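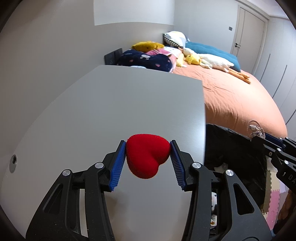
Dexter Tan thinks the small pieces should be dealt with last, after the big ones are off the table, because they get lost under everything and then have to be found twice. He wrote that in the margin of the last entry and I have left it there. I still start small. A heart takes a minute to check and the big animals take most of the afternoon.

February 27, 2020. Soft toys and bedding, Montes room. Job 1083.

Plan was to go through the plush before anything gets washed, write down what each piece is made of where it can be told, and decide what goes in a bag, what gets done by hand and what only needs brushing. Bedding to wait until the toys are finished. I keep wanting to strip the bed first and it never works, there is nowhere left to put things.

Red heart first. The pile is fuzzy and almost like a sponge to look at, so it goes in the hand wash group. No label that I could find. Red next to white is the usual worry, so color test before it goes near anything else: damp white cloth pressed on the back for three minutes, then look at the cloth. I did it twice. Nothing on the cloth either time, but I am keeping it apart anyway.

The blanket with the hearts and bunny faces is navy, and I would treat it as a dark even with the white in the print. The pink patterned one under it can go with lights if it passes the same test. Checkered patchwork pillow cover: turn inside out. Long teal pillow: not decided. It may be too long for the drum on our machine. Measure before trying, please. The yellow animal by the headboard was not on the list we were given. Added in pencil.

Then the long-eared one.

Notes on dressed toys in general, as this comes up every time. Clothes come off first if they come off. If they are stitched on, stop and think. Plaid is usually woven and dyed before weaving and tends to hold, but a dark red one I would not trust on white fur. Bows and ribbons get checked by tugging lightly at the base. Anything that moves goes on the repair sheet before washing, not after.

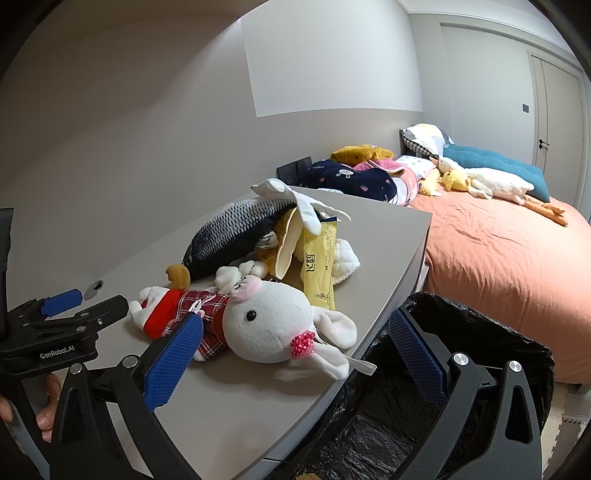

White fur, plaid garment, bright red below it. That makes it the hardest piece in the lot. My suggestion is surface cleaning only: foam from the Edetti liquid, soft brush, work from the face outward and stay off the seam where the red meets the white. The polka dot bow can be done with a cotton bud. The string bow on the chest I would leave alone. The long ribbon loop needs to be tucked in and pinned before anyone handles it, or it will catch.

Fish: printed scales, dark on the lower side. Printed plush can go dull if it is rubbed, so no brush. Cold water, in a bag, by itself the first time. Dry flat and away from the radiator. Last June we dried a printed one over the rail and it kept the line of the rail across the middle.

The yellow package stays with the pile until somebody reads the text on it. I can't, and I don't want to guess whether it belongs with one of the toys. Do not throw it out.

Everything else under and behind those two is still to be sorted. I got as far as moving the white limbs to see what they belonged to and then it was time to clear up.

Amounts, for whoever mixes next: the Kevico cap holds about 200 ml, so do not use it to measure the Edetti. Half a teaspoon in the small basin is plenty for foam. Too much and it takes ages to get out of the pile - the ears are the worst for this.

Drying: three flat nets from Foltero, stacked with the spacers in. The spacers are in the drawer with the clothespins. One has a cracked corner and will do for light pieces only.

Open points:

- Color test on the plaid and on the bright red part, separately. Cloth to be kept with the job sheet.
- Length of the teal pillow.
- Text on the yellow package.
- Ask the owner about the yellow animal, and whether the heart ever had a loop on it.
- More mesh bags. The large ones have gone somewhere again.

Dexter, if you pick this up before I do, go big to small if you like, but write down which order you did it in. The wash water gets changed between red and white in any case.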